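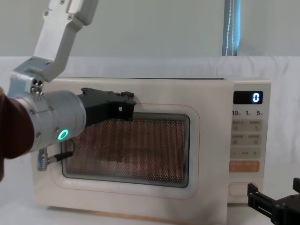
Tolten Vistent microwave oven, cream

A countertop microwave with a cream-white finish and a thin pinkish-red line around the door window. The Vistent suits a small kitchen, a granny flat or an office tearoom where colour matters as much as cooking.

Controls
The control panel runs down the right side, with a black digital display at the top. Three quick time settings – 10, 1 and 5 – sit in a row directly under the display. Use the minus and plus strip to adjust the time. The door opens with the wide button at the bottom of the panel, so there is no handle to catch on tea towels.

Inside
The turntable sits on a removable roller ring. Lift both out to wash them in warm soapy water and dry them before putting them back. The window has a mesh screen behind the glass; wipe the glass with a damp cloth and leave the mesh alone.

Placement
Width 51 cm. Leave 11 cm clear above the oven and keep the vents uncovered. The door is hinged on the left – check that it can swing fully open before you settle on a corner. Not suitable for building into a cupboard.

Price and delivery
$339, or $325 if you collect from our Osei Street warehouse. Delivery to metro addresses is extra and is worked out at the checkout. Turntable and roller ring are included.

Also in this colour
The Gusura kettle and two-slice toaster are finished in the same cream and sold separately.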